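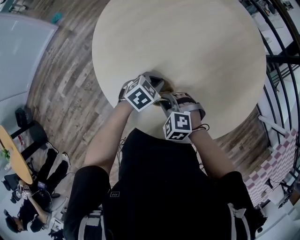 Der helle Runde, von oben. Links wartet der Kollege in Orangebraun.

Runde Tische - eine Galerie aus Wulasdale

Text und Auswahl: Mechthild Thaler

Drucken | Per E-Mail versenden

Wer einen Raum mit runden Tischen einrichtet, will meistens, dass die Leute miteinander reden. In Wulasdale reden sie seit der Möblierung vor allem über die Tische. Der helle kommt von Ternimwood und heißt im Katalog Turnura, ein Name, bei dem ich eher an Rückengymnastik denke. Der wärmere heißt Isah und war schon vorher da. Dass die beiden farblich nicht zusammenpassen, wurde uns bei der Bestellung als "spannender Dialog" verkauft. Gestritten wird seitdem, welcher von beiden damit angefangen hat.

Zur Platte: blasses Beige mit Holzmaserung, sehr freundlich, sehr nordisch. Bezahlt haben wir dafür 175 Euro, gebraucht, mit Selbstabholung und einer Treppe, von der in der Anzeige keine Rede war.

Zur Form: Ein runder Tisch hat keine Ecke, in die man sich zurückziehen könnte. Wer etwas in der Mitte zu tun hat, muss sich eben vorbeugen und beide Arme lang machen.

Zum Boden: Dielen in Grau, Braun und allem, was dazwischen nach Wetter aussieht. Sie laufen schräg durchs Bild, und jeder Besucher über 18 fragt, ob man das nicht mal abschleifen will. Nein.

Zum türkisfarbenen Ding am Boden, ganz oben links: Es hat sich noch kein Besitzer gemeldet. Bitte bis September abholen, danach gilt es als Dekoration.

Kommentare (3)

holzwurm_k: Orange und Beige geht schon. Man muss nur abends das Licht auslassen.

Gerlinde: Unser runder Tisch hat neu gut 400 gekostet und wackelt auch. Filzgleiter helfen - eine Woche lang.

M. Thaler: @Gerlinde, wir sind inzwischen bei Bierdeckeln. Der Isah braucht zwei, der Turnura je nach Laune.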